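Speaker notes: Getting a shared tool library through its first year
Madhu Kanaujia, Skostcombe Tool Library
Slot is 40 minutes including questions. Notes follow the slide order.

Opening

Say hello, say where Skostcombe is. Most of the room will not know it. Former mill town, one main street, two hardware stores, one of which closed the winter before we opened.

We lend hand tools, garden tools, ladders and some power tools. Members pay once a year and borrow for a week at a time. At the end of the first year we had 251 members and 941 loans. Leave those two numbers on the screen while I talk about the next part.

The talk is about the running of the place after opening day. The grant writing side is covered by the Lund group in the afternoon and they know more about it than I do.

What people borrow

Ask for guesses before showing the list. People usually guess drills.

Carpet cleaner was first by a long way. Then the tall ladder, the tile saw, the pressure washer. Drills were well down the list. Most households that want to do repairs already own a drill, and the ones that don't tend to want someone to come and do the job.

Hand tools went out as add-ons. Someone came for the tile saw and left with a notched trowel and a bucket as well. We started keeping those next to each other on the shelf, and after that the trowels went out much more often.

Things that never left the building: the second wallpaper steamer, a set of wood carving chisels, every plumbing snake longer than the short one. We have stopped accepting most of these as donations.

Donations

Slow down here, this is the part people ask about later.

In the first three months we said yes to everything. By March the back room was full and we could not get to the workbench. A donated tool has to be looked at, cleaned, tested, labeled and entered in the catalog. For a hammer that is a few minutes. For a table saw it took me most of a Saturday's worth of hours spread over two weeks, and then we decided not to lend it.

The rule now is one page long. We take what is on the wanted list. We take it during opening hours only. If it has a cord, it has to run when we plug it in at the counter. Anything else goes home with the person who brought it.

Some donors were unhappy about this. One man had brought his father's tools in, and I handled that badly. If I had it to do over I would have sat down with him and picked out two or three pieces that we could use.
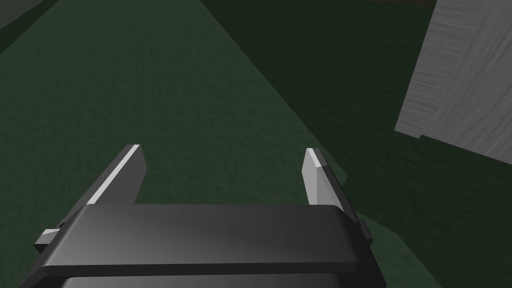

The catalog

We started with a spreadsheet. It worked up to the point where two people were at the counter at once, and then loans got overwritten. We moved to Vivurura in June. Mention that we pay the small-organization rate and that the import took two evenings.

Numbering. Give every item a number on the tool itself, never on the case only. Cases get swapped. We had two sanders living in each other's cases for a month and the wrong member got an overdue notice.

Paint marker wears off on anything handled with gloves. Engraving lasts. We engrave metal and use a heat-shrink sleeve on cords.

Photos in the catalog help at return time. When a kit has parts, the person at the counter can check the parts against the picture without having to know what each one does.

Late returns

We began with a daily fine. It brought in very little and it kept people away. Members who were late stayed late, as they didn't want to come in and owe money. In August we dropped the fine and blocked new loans until the old one came back. Overdue items fell to 10 at the end of the year.

Text reminders go out at 9 in the morning the day before. We tried evenings first. People read them and forgot by the next day.

Repairs

Budget for blades, bits and cords. We had no line for this at all in the first draft. Replacement cords were the biggest single repair cost.

The repair shelf needs a tag on every item with the date and what is wrong in plain words. "Broken" is no use. "Runs for a minute and stops" is something the next person can work from.

Safety sheets: one side of paper, large type, taped inside the lid. The Rirum library lent us theirs to copy from and we changed very little. Thank them by name here, two of them should be in the room.

Opening hours

Two short sessions a week beat one long one. We went from a single five-hour session to an evening and a morning. Same total hours, more visits, and the line at the door went away.

Close for a full week in January and do the stock check then. Tell members in November and again in December.

Questions

Likely ones: insurance (policy summary is on the handout, page two), chainsaws (we don't lend them), deposits (only on the tile saw and the carpet cleaner), whether we lend to businesses (no).

Handouts are on the table by the door. Leave the contact slide up.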